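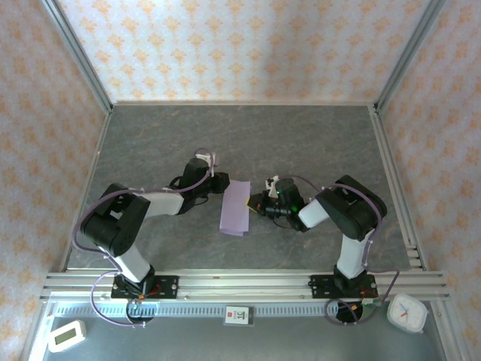
The Kestatska two-arm bench cell has been in our shop since June, and the short version of this review is that I like it for folding work and don't trust it to keep its own arms apart. We bought it to fold sheet goods for sample packs. The two arms sit side by side on one aluminum rail and reach in from the near edge, so on any folding job the grippers end up facing each other with only the sheet between them, like the light purple one on the gray top. With that little room, the software limit that keeps one gripper out of the other's space has to work every time. Ours failed twice.

The first failure came after a power cut at 4 in the afternoon. When the power came back the cell homed normally and showed a green status on both arms. I loaded the same folding job we had run all day and pressed start. The left arm went to its pick position. The right arm went to the same place. They met with enough force to knock the left wrist out of alignment, and the controller then logged code 2038, "following error," and stopped. It stopped after the hit, and I would have liked it to stop before.

I wrote to Droltex, who sell and service the cell here. Phyllis Rowbotham in their support office answered the next morning and had me pull the settings file. The minimum distance between grippers had gone back to zero. The value is stored in the controller's working memory and only written to disk when you close the program from the menu. A power cut skips that step. None of this is in the manual, and there is no warning on the screen when the value is zero.

The second failure was partly my fault. I had entered the distance again and saved it properly, then installed an update that Droltex sent over. The update put the zero back. I should have checked, but an update should not touch a safety setting without asking.

The emergency stop works, for the record. I have pressed it many times on purpose and it cuts both arms right away. The trouble is that at folding distance you will not get to it in time. By the time you see the arms going wrong they have already touched.

Damage so far is one bent fingertip and one wrist that had to be recalibrated. Droltex covered the wrist. The fingertips are treated as wear parts, so I paid for that one. I also bought a Lumanlan power backup so the controller has time to shut down cleanly, and that has held through two short outages.

Other complaints are smaller. The cables on the arms need slack to move but will catch if you leave too much, and the guide gives no figure for how much is right. I check them at the start of each shift and again after any job change. The two arm bases look alike and the software calls them A and B, so I put tape on ours.

Now the good side. The arms are quiet. The grippers handle thin stock without creasing it where you don't want a crease. Teaching a new fold takes me roughly 6 minutes, and the old Felent unit we had before took most of a morning. The folds come out square if the sheet is placed square. In the longest run I have done without a stop, it folded 759 sheets, and I threw out very few of them.

What I do now before every job: open the settings page, read the gripper distance out loud, run the program once at the slowest speed with no sheet loaded, and keep my hands out of the enclosure until both arms are parked. I do this even if the cell was only off for lunch. It adds a couple of minutes.

Phyllis told me a fix is planned that will refuse to start a two-arm job when the distance is zero. I asked for a date and she didn't have one. Until it arrives I would not put this cell in a room where people who haven't been shown the settings page can start it.

Three stars out of five. I would go to four with the fix installed, and I'd still want the cable guide rewritten.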